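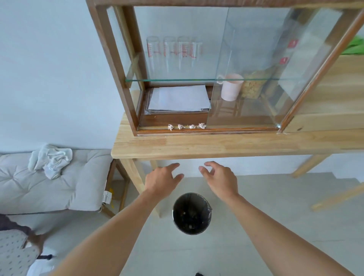 Glass cylinders with red graduation marks, on a glass shelf in a display cabinet.

January
By M. Ó Súilleabháin

Measuring cylinder

A measuring cylinder (my old teachers in Eltcombe said "graduate") is a tall, narrow tube with a scale up the side, for measuring how much liquid you've got. I love these things! They beat a beaker for accuracy, but a pipette beats them.

Water creeps up the glass at the edges and makes a curve called the meniscus. Get your eye level with it and read the bottom of the dip. I spent 3 weeks reading the top and wondering why my numbers were off.

You'll see "TC" (to contain) or "TD" (to deliver) on many of them. TD allows for the little bit that clings inside after you pour, so don't shake it out.

Plastic ones survive a fall, though some solvents will cloud them. Pick the smallest size that holds your whole amount – a big one is hopeless for 8 mL.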